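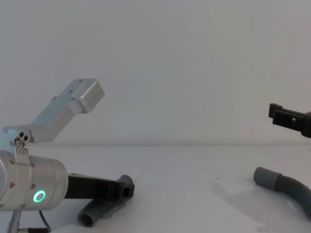
Why does my sourdough starter log in Curker show the wrong feeding times after I travel?
The app stamps each feeding with the clock of the device you used, so a phone and a tablet set to different time zones will disagree until both have synced.

Ticket 1414
Product: Curker (starter and dough log)
Opened by: Hui-mei Ko
Handled by: Ionuț Munteanu
Opened: August 4, 2019
Status: Solved

Hui-mei Ko wrote:
Hi! First off, I love this app. I have kept a rye starter going since June and I've logged every single feeding, temperature and sniff test in it (my notes on smell are getting ridiculous, one of them just says "pear, but angry"). My problem is that after a trip to see my sister, the rise chart went haywire. It says I fed the starter at 3 in the morning, which I did not, and then the next feeding shows up before that one. The chart line goes backward! I have the app on my phone and on an old tablet that lives in the kitchen. Phone traveled, tablet stayed home. My husband did the feedings while I was gone.

Ionuț Munteanu replied:
Hi Hui-mei, great report, and now I want to know what angry pear smells like. Could you send me three things?
App version on both devices (Settings, then About)
Time zone on both devices
Whether "Home kitchen time" is on or off

Hui-mei Ko wrote:
Phone is on the newest version. Tablet is two versions behind, oops. The phone went back to our time zone by itself when I landed. The tablet says it's set by hand, and it's off by an hour from the oven clock. I can't find Home kitchen time on the tablet at all. On the phone it's off.

Ionuț Munteanu replied:
That explains a lot! Home kitchen time came in with the Jadley update, so the older tablet doesn't have it. Please try these in order:
1. On the phone, tap Export and save a copy of the log.
2. Update the tablet, then set its clock to automatic.
3. Turn on Home kitchen time on both and pick the same city.
4. Open the log on the tablet first and leave it open until the sync icon stops turning.
5. Open it on the phone and pull down to refresh.

Hui-mei Ko wrote:
Did all five. The line goes forward again, hooray! One feeding is still at 3 a.m. though. It's the one I added from the hotel after my husband texted me the amounts (80 grams flour, 80 grams water).

Ionuț Munteanu replied:
Ah, that one was typed in with the hotel's time, so the app believes it was right. Press and hold the entry, choose Edit time, and put in the hour he fed it. The chart will redraw when you save. Your notes and photos on that entry stay put.

Hui-mei Ko wrote:
Fixed!! The chart is beautiful, with a lovely peak every evening. Side question: can I log a loaf to the same starter? I'm doing a 700 gram one tomorrow from the Crăciun recipe pack and I'd love to see them side by side.

Ionuț Munteanu replied:
You can! Open the starter, tap New bake, and the loaf gets its own line under the rise chart. If you use the recipe pack, pick it from the list before you enter weights, or it will clear what you typed. I've passed that one on to the people at Kullport who look after the bake screen. Happy baking, and I'm marking this solved. Replying here will open it again.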